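Brasten travel Bible, large print edition

I bought the Brasten large print Bible before a two-month stint with our church's partner mission in November, and have used it most days since. My old one was a hardcover that weighed as much as a brick, so size mattered to me as much as the type did.

The cover is a soft imitation leather, stitched at the edges. It has been in and out of a backpack the whole time and the corners have scuffed a little, but the spine is sound and the book lies flat once you are past the first few chapters of Genesis. The print is clear and dark. I could read it by a weak lamp in the guest room without hunting for my glasses.

Paper is the weak point. It is thin enough that a highlighter shows through, and a gel pen is worse. I switched to pencil after ruining a page of Romans. The study notes are short — 116 pages at the back, mostly maps and a word list — and the cross-references are set so small that they defeat the purpose of a large print edition.
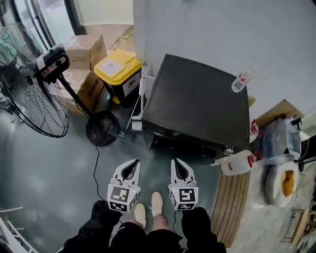
There are two ribbon markers. One frayed early and I sealed the end with clear nail polish, which has held. The zip case is sold separately and I would skip it, as the colour rubbed off on my shirt.

I also looked at the Stoveck compact, which has better paper and wider margins, but the type was too small for reading aloud to a group. If you mostly take notes, buy that one. For leading devotions or reading on a bus, I'd buy the Brasten again.

8 out of 10.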